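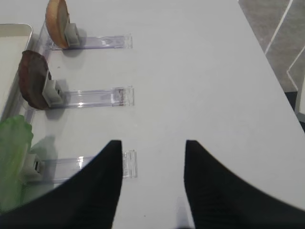
Progress report, Kestano project, for Prorkia
October 25, 2023

You asked in August for fewer adjectives and more rules. The working rules for pick-and-place sessions now run to 2 pages, down from 40, and most of the people who have to follow them have read them, which could not be said of the earlier version.

The burger-stacking task remains our test case. Every rule has to survive it before it goes to the Gruvumholm site, where the parts are less cheerful and cost more.

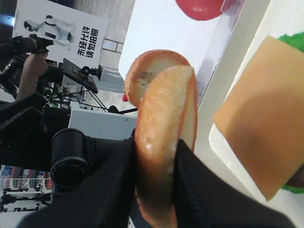

Does a person have to step back before the gripper closes?

Only if they are inside the marked reach of the arm. Anyone in that zone has to be named on the session sheet, with one hand free for the stop button, and "I was just reaching for something" has been retired as a reason.

The grip rule took longest. Bartoš, who supply our safety review, wanted a force limit for each item; we wanted one limit for everything. We settled on two, soft and firm, and an argument about which of them cheese belongs to. The cheese is provisionally soft.
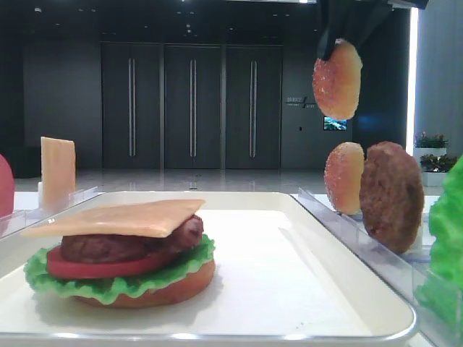
Trial stack on the tray, top bun still in the gripper.

Under the new rules an operator may not straighten a crooked layer by hand during a run. This has been unpopular – people like a tidy burger – but a corrected stack was being logged as a good one, and our success rate was flattered accordingly.

Still open: the wording on restarts after a stop, and the sign-off form, which has one box too many. We have 200 runs planned under the current text before we ask you to approve it. The budget is unchanged. The adjectives are down as requested.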